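Visit report: open day at the Clistow test kitchen

Clistow opened its test kitchen and workshop in September, from 10 a.m. to mid-afternoon. I attended for the cutting board and vegetable prep sessions. The sales floor and the café are not covered below.

The building is a former seed store with a floor area of 990 square feet on the ground level. Visitors sign in at a counter by the loading door and are given a sheet listing the benches in use. Groups were limited to 30. Mine was led by Delwyn Mahuika, who runs the prep benches and wrote most of the house procedures for board care. Gobnait Mac Giolla handles timber purchasing and took the questions on stock.

Timber and board blanks

Blanks are stored on edge in open racks and tagged with the month of arrival. The tag code also gives the supplier, either Jikia or Baltura. According to Mac Giolla, the kitchen and its two sister sites went through 222 boards in the last full year, including those planed down and returned to service. She does not reject a blank for color variation. Knots are accepted if they are tight and do not reach an edge. Open checks at the end grain are grounds for return.

A board is planed when a knife track can be felt with a fingernail, or when staining has gone deep enough to hold odor after washing. The minimum thickness after planing is set by a go/no-go gauge hanging at the planer. Boards that fail the gauge are cut into blocks and used around the building as spacers and stands.

Stalk vegetable bench

The bench was working on leeks and celery when we arrived. The purpose of the session was to compare trim loss between two cutting methods, one starting from the root end and one from the leaf end. Stalks are laid parallel to the long side of the board and divided before any slicing is done. Mahuika prefers this because the pale part and the green part cook at different rates and go into separate trays. 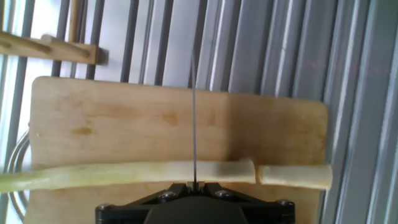
Stalk divided near the pale end, on one of the prep boards.

The method is recorded on a card with four fields: stalk weight, pale weight, green weight, waste. Washing comes after division for leeks, since grit sits between the layers, and before division for celery. I asked about the angle of the cut. The house rule is square to the stalk, with a small deviation allowed at the first cut, where the piece will be trimmed again anyway.

Knives are sharpened on a Nasr bench stone at the start of each session. I found the edge good on the one I tried, a medium-weight pattern with a straight spine. The handle was too thick for my hand.

Stains were discussed at some length. Mahuika's position is that a stained board is acceptable if it is clean and flat, and that bleaching does more harm than the marks do. Boards are scrubbed with hot water and a stiff brush, stood upright with air on both faces, and oiled when the surface looks chalky. Standing them upright is the step most often skipped at home, in her experience, and flat drying on a counter is the usual cause of cupping.

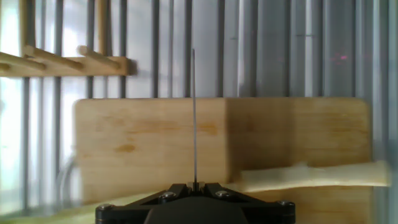
Oil is food-grade mineral oil, applied warm and wiped off after 20 minutes. End grain gets a second coat. Blocks receive the same treatment as boards, except that all six faces are done and the block is turned once during soaking.

The session records go back to the opening of the kitchen and now hold 2,808 cards. They are filed by vegetable and then by month. Visitors may read them but not copy them. I looked at the leek drawer and noted that the waste figures vary more between seasons than between cutting methods.

Practical notes: parking is behind the building and fills before 11. The stairs to the upper store are steep, with a rail on one side only. Closed-toe shoes are required at the planer. The next open day had not been scheduled when I left, and Mac Giolla is taking names at the sign-in counter.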